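Search products and reviews
Categories: Home Storage > Small Cabinets > Single Drawer

Review: Skorna Single-Drawer Cabinet in Light Oak
Reviewed by Tarek Nseir, 12 August 2022 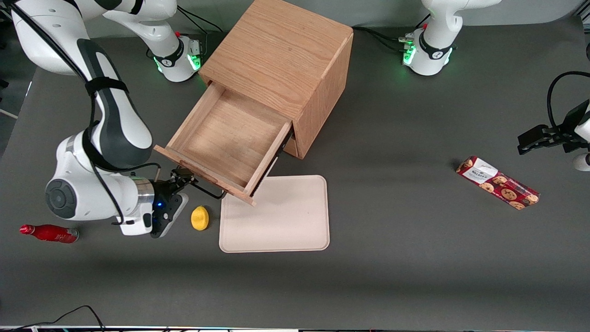
Construction and finish
The Skorna is a compact benchtop cabinet with one drawer. Its grain is clear on the top and front faces, and the colour suits most office and kitchen settings. The drawer has a pale wooden bottom and thin wooden walls, adequate for stationery, tea towels or cutlery. Heavier contents are not advised.

Drawer action
The drawer travels on black metal runners and opens fully, giving access to the back corners. Our assessors completed 300 openings without sticking – a better result than the Vilela unit reviewed in June. A runner remains visible when the drawer is extended, which some purchasers may find less tidy.

Assessment
Recommended for light domestic and office use. A felt liner would be a worthwhile addition at this price. Score: 80 out of 100.

Related reviews
Vilela Two-Drawer Organiser
Sirbridge Serving Trays
Zulon Bench Shelf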